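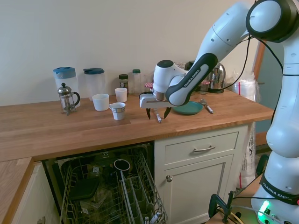 The stretch of counter beside the dishwasher came up in the kitchen diaries far more often than we had expected when we drew up the Unuvura study, and we would like to spend some time on it before moving on to cupboards and drawers. Most of the people who kept diaries for us had no name for it. They wrote "the side," or "by the machine," or only "there," and trusted us to know where they meant. The name we settled on, the landing strip, was suggested by Vratislav Pešek after a long afternoon of reading entries aloud, and it stuck because it says something about the traffic. Things come down on it from both directions. Clean things pass over it on the way up to the shelf and used things wait on it before going into the rack. In the Hunwood kitchen, with its long butcher-block countertop, the cups stand near the French press, the electric kettle is farther along, and a teal plate and a pair of spoons lie on the wood. A visitor could not say which of these are waiting to be put away and which are waiting to be washed, and several diaries describe people who live with such a counter every day having just the same trouble.

We came to think of this doubt as the real work of the dishwasher, at least as far as the people around it are concerned. The loading itself is quick. What takes the time is deciding. A mug that has held only water, a plate that has had one slice of toast on it, a spoon that stirred a single cup and may well stir another before lunch: each of these sits in a middle state, and each household has its own feeling about how long that state may last. One diary from the Magnusson kitchen gives a whole page to a teaspoon that was left out "for the next coffee" and was washed, dried and put in the drawer by someone else before the next coffee came. The writer was not angry, exactly, but she did go and get it out again.

4.1 Things that live on the counter

Of the 1071 diary entries we collected, we coded 500 in detail, and from these we drew up a rough sorting of what stands near the machine. The first group is made up of residents. These are things that belong on the counter and return to it after washing, if they are washed at all. Kettles are the plainest case, and so are pitchers in households that like a supply of water ready to pour. Residents tend to drift back toward the wall, and over the weeks they seem to agree on an order among themselves that people then defend with surprising feeling. When we moved a pitcher in the Korneo kitchen in order to wipe behind it, it was back in its old place before we had rinsed the cloth.

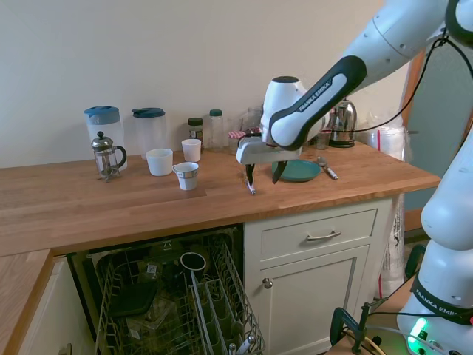 The second group we called guests. Mugs, plates and cutlery are guests. They have a proper home in a cupboard or a drawer, but they spend a good part of their day away from it, and the counter puts up with them. Guests are usually found in front of residents, nearer the hand, and this is a help to anybody clearing up, for whatever is closest to the front edge is most likely to be somebody's unfinished business. It is not a perfect guide. A favorite mug may be used so often that it never gets as far as the cupboard, and in time it becomes a resident in everything but name. The diaries are full of mugs like this, and their owners write about them with a fondness they do not extend to plates.

Jars and small bottles gave us more trouble than any other kind of object, and we changed our minds about them more than once. A jar with something in it is a resident. The same jar emptied and rinsed is suddenly a question. Is it to be kept, and if so, for what? Should the lid go in the rack too, or be done by hand? Two of our coders disagreed about jars right up to the end, and having looked over their notes again we are inclined to let both readings stand.

4.2 What the rack asks for

It would be unfair to put all the hesitation down to the people. A dishwasher rack has opinions of its own, set out in wire, and a newcomer to a kitchen has to learn them. Tines suit some plates and not others. Mugs want a slope so that water does not pool in the hollow underneath, and light things want to be held down or hemmed in by heavier neighbors. Several of the diary keepers had worked out loading patterns that they could explain only by doing them, and when we asked them to talk us through the steps they went quiet, picked up a cup, and said, "Well, it goes here."

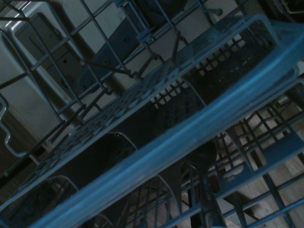
Figure 2. Inside the dishwasher: wire rack, perforated shelf and blue plastic rim.

Small openings matter a good deal in this. A perforated shelf or tray will carry things that would tip over or slide between rods, and the households with some kind of fine-holed surface in the machine wrote fewer complaints about lost or fallen pieces. They did write more about where the cutlery ought to go. A surface like the one in Figure 2 invites people to lay things flat, and once things are laid flat there arises the matter of which way they should face. We recorded firm views on handles, on bowls up and bowls down, and on whether spoons may touch. The most patient entry on the subject, written in September by a grandfather who had come to stay for the month, decides that spoons may touch "if they are friends."

The open rack also does something to the counter above it. While it is pulled out it takes up the floor where a person would like to stand, so people lean across it, or work from one side, and the far end of the counter gets neglected. Bags and wrappings collect there. In the kitchens where we asked, residents knew perfectly well that the far end was filling up and meant to see to it once the machine was closed. We return to these far ends in Section 5, where they turn up again beside the door, along with the shopping.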